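6.4 Cable snag at the wrist (fault 2364)

Fault 2364 is raised when the wrist joint draws more current than the motion plan expects for longer than 200 ms. On Kestby arms with an external cable run, the usual cause is a loop of cable that has caught on the arm or on something on the table. The arm stops where it is and holds position. It does not lower itself.

CAUTION: The arm stays powered while it holds. Keep your hands and face out of its reach until step 3 is done. Do not clear the fault from the tablet and watch to see if it comes back. A second pull on a snagged cable can take the connector out of its block.

Before you start

You need the release key, side cutters, new zip ties and the Hurko cable gauge that came with the arm. If the gripper is holding something, put a folded towel on the table under it.

Clearing the snag

1. Press the stop button on the pendant. Wait for the tablet to show HELD.

2. Look at the cable run from the base to the gripper without touching it. Find the place where it is tight. Write down the joint angles shown on the tablet, as they are lost at power-off.

3. Support the upper arm with one hand under the middle segment, then turn the release key to FREE. The arm will sag. A second person should do the supporting if the gripper is above shoulder height.

4. Move the arm by hand toward the snag so the cable goes slack. Never pull the cable toward the arm.

5. Lift the cable clear. Check the sheath for cuts, flat spots and shiny patches. If you can see any conductor, stop and go to 6.7, Replacing the wrist harness.

6. Push the connector home by hand. Do not use pliers.

Resetting the slack

The loop at the middle segment takes up the movement of the wrist. Too little and the wrist pulls on the connector; too much and the loop sweeps the table and picks up handles, basket straps and the like — most of the snags reported to us start this way.

7. Cut only the tie nearest the wrist. Leave the base ties alone.

8. Turn the wrist to each end of its travel and set the loop with the cable gauge at both ends.

9. Fit a new tie and trim the tail flush. A long tail can hook the next cable over.

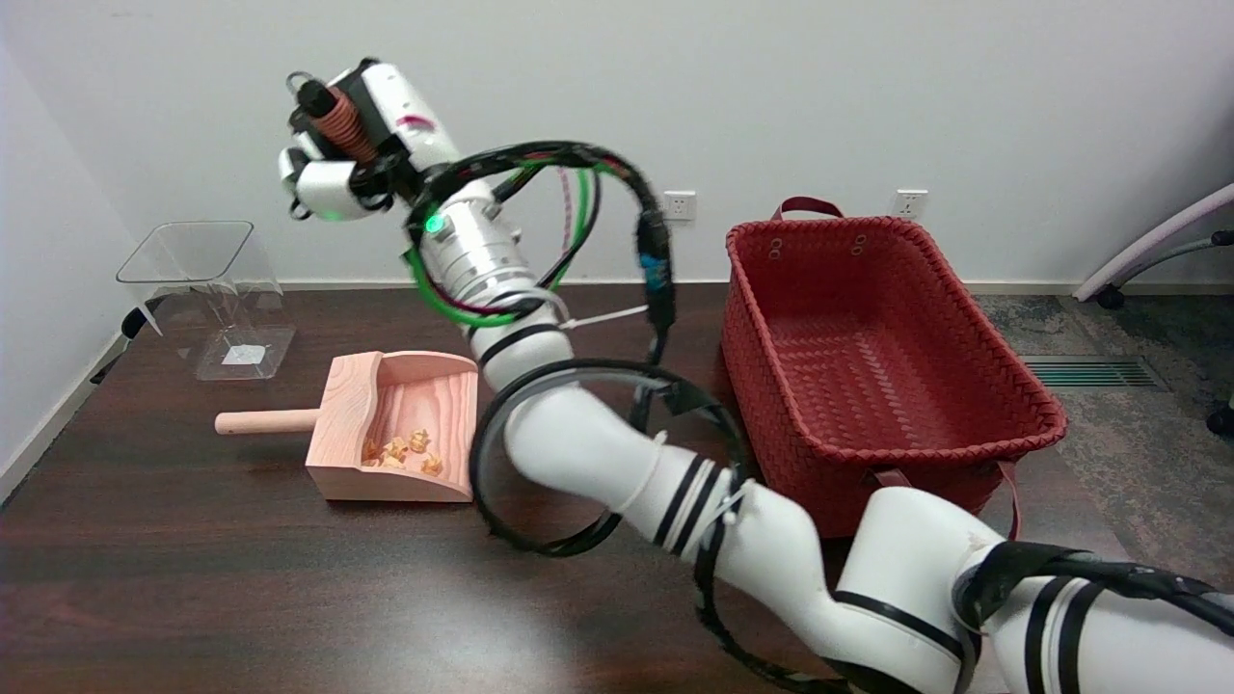 10. Turn the key back to LOCKED, power up, and run the Girkirus slow check from the Service menu. It takes almost 2 minutes. Keep one hand on the stop button the whole time.

11. If the check passes, clear the fault and run the last task once at low speed before going back to normal.

NOTE: After a 2364 the arm does not resume the interrupted task. If it was partway through emptying or moving something, set the table up again from the beginning.

If the fault comes back

Fault returns with the cable slack: the wrist brake may be dragging. See 6.9.

Fault returns only with the wrist fully turned: repeat steps 7 to 9.

Fault shows at power-up, before any motion: the current sensor needs service. Contact Thepsuriya with the serial number and the joint angles from step 2.

Inspect the whole cable run every 1000 hours, and after any 2364, even one that cleared on the first try. Units shipped before February have a shorter harness and use the other side of the gauge.

Section revised December 24, 2020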